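Set the cell up for the dull part

Perihan Gündoğdu
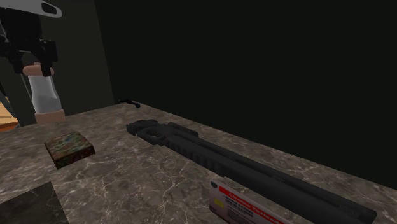

The Kallell cell at Fandport gets checked in simulation before anyone touches the real arm, and I think we spend that time on the wrong things. Most of it goes on grip force and finger wear. Far less goes on where the arm stands in relation to what it has to reach. In the render the white arm is up in the left corner, with the small camouflage box just in front of it, while the long black rifle runs away to the lower right and the white card with the red band lies across the front of it. The box is the easy pick. Any set-up can be made to look good on the box.

Our last review covered 538 simulated picks, and 496 were short moves close to the base. Abena Acheampong, who looks after the cell, asked for more long ones and was told the pass rate was fine. She was right to ask. A long object needs a grip point worked out from its balance, and a flat card needs fingertips set low and level. Both suffer first when the base has drifted or a joint offset is stale.

I would move the base check to the start of every shift and test it at full reach. On the Trolisix controller that takes nine minutes. We now do it every five weeks, usually after a fault.

Amoah, our other site, has agreed to try it from April.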